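Living > Fabric Care > Features

Search articles Enter keyword Go

The Flat Fold

Microfiber towels are cheap, light and hard to wear out, and most households store them badly. Folding one well takes a few seconds. The difficulty is in the fiber, which grips itself and holds whatever shape it was last pressed into.

Yeison Paucar spent 2 years managing linen at Howlader, a laundry supplier that folds for gyms and small hotels. His method starts with the table. A bare wooden top is better than a padded ironing surface, he says, as padding lets the fabric sink and the edges drift. The towel should be fully dry and shaken once, then laid down with the long side toward the folder.

The second requirement is a reference point. Cotton towels usually have a woven border that shows where the edge runs. Many microfiber towels have only a thin overlocked seam, and the loops on either side of it look the same. Paucar's trainees learned on towels marked near the sides, and lined up one mark with another until the motion became routine. A folded towel should come out as a plain rectangle with its layers stacked evenly at the front.
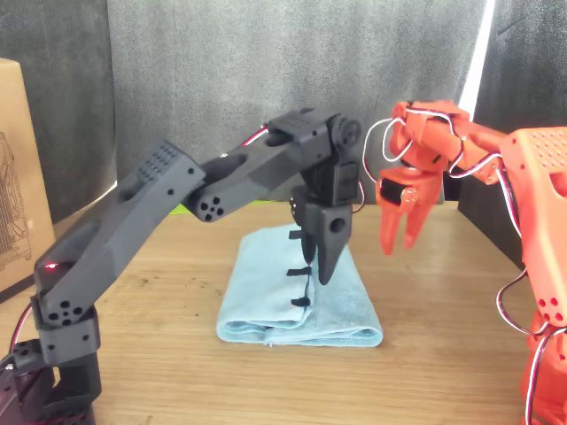 How many times should a small towel be folded?
Twice is enough for most shelves. A third fold makes a thicker block that tends to spring open at the top.

Thickness matters more than footprint. A stack of thick blocks leans, and a leaning stack gets pulled from the middle. Paucar's rule is to fold to the depth of the shelf and leave the height alone.

Corners do most of the work. The towel should be held at the two far corners, close to the seam, and the fabric between them kept just taut. Microfiber stretches more across its width than along its length -- pulling hard on the corners bows the edge, and the bow survives every fold that follows. If the towel looks wider at one end, it should be released, smoothed from the center outward with a flat hand, and picked up again. A light blue towel shows its creases less than a white one, so the check is better done by touch.

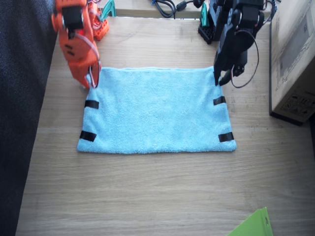 Washing for a Better Fold

A towel that will not lie flat has often been dried too hot. The fibers are synthetic, and high heat stiffens the loops. Low heat or a line is safer. Fabric softener leaves a coating that makes the towel slick and less absorbent, and lint from cotton loads catches in the pile. Howlader washes its microfiber separately, in batches of 124, and folds within the hour.

Home users can follow the same order with a smaller load. Towels left in the basket overnight take a set -- shaking removes some of it, and a short tumble without heat removes most of the rest.

Marks, if used, should be removed before washing. Tape adhesive migrates into the loops and collects dirt. A stitch of dark thread near each corner lasts longer and survives the dryer.

May 2022

Comments (3)

falteo_k
Twice works on my shelves. The thread idea is good, but use polyester thread. Cotton shrank on mine and puckered the corner.

Drovance
What about the big bath size? Two folds leaves it hanging off the shelf by a hand's width.

M. in the laundry room
Drovance, fold it in thirds lengthwise first, then in half. Same corners, same order.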